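Subject: Re: [osanard-build] Wrist cable catches when arm goes low

> My arm stops a little before the bottom of the bin. At 118 mm I hear the sleeve rubbing. Do you use the Dakik clips or only ties? And does the paper bag survive?

Hello all,

I had the same problem in April. I now use one small clip on the braided sleeve and leave 300 mm free before the wrist – more than this and the loop hangs into the bag.
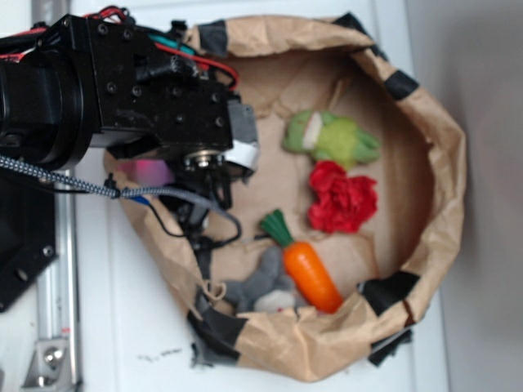 For the bag, please roll the rim down before you put the tape. My first 2 bags had no tape and they folded inward after 11 picks. The soft toys are easy for the Porell fingers, but the carrot still turns when it is gripped near the leaves.

I can send my bracket file if somebody wants it.

Best regards from the garage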